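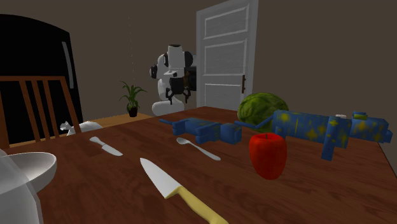 Most people who cook at home own more knives than they use. Yanling Bai has sharpened kitchen knives in Cilwood for long enough to know what comes in the door, and she says the blocks of eight or ten tend to arrive with six blades that have hardly touched a board. The ones with wear on them are the same from house to house. A big chef's knife and a small paring knife, like the two on the table with the red bell pepper, will get a cook through nearly any dinner. The big one takes the pepper apart, and the small one cleans out the ribs and seeds. Bai would add a bread knife if the household buys whole loaves, and she would stop there.

Her shop is one room behind a shoe repair counter on the Nistberg road. It opens at seven in the morning and the line is longest before the holidays, when people remember they have a turkey to carve. She charges by the inch. Serrated blades cost more and take longer, and she tells customers to think about whether a cheap one is worth the fee.

The work itself is slow and wet. Bai starts a badly worn edge on a coarse stone and moves to a 1,000 grit stone once the chips are out. For most home knives she ends there, with a few passes on leather. Finer stones give a polished edge that looks good and slides off a tomato skin, she says, and restaurant cooks who want it can ask for it.

She learned from Jinlong Gu, who ran the shop for 32 years and still comes in on Sunday to do the scissors. Gu has firm opinions on dishwashers, glass cutting boards and the pull-through sharpeners sold at supermarket checkouts. The dishwasher knocks blades against plates and dries out the handles. Glass dulls an edge in a single meal. The pull-through gadgets work for a while, he says, but they take off a lot of steel, and he has seen good knives ground down to the shape of a letter opener.

Their advice on upkeep is short. Wash the knife by hand and dry it right away. Use a wood or soft plastic board. Run the blade along a honing rod before cooking, lightly, with the same angle on both sides. A rod straightens an edge that has rolled over, and it won't bring back one that is gone. A home cook who does this should need a real sharpening once a year, maybe twice.

Bai tests her work on newspaper and then on an onion from a sack under the bench. A sharp knife goes through the skin without being pushed. With a dull one, the cook leans in, the onion rolls, and the blade ends up somewhere else. Most of the cut fingers she hears about at the counter came from knives that had gone two or three years without care.

Knives left in the morning are usually ready the next afternoon. Wrap them in a dish towel for the trip, and put a rubber band around it.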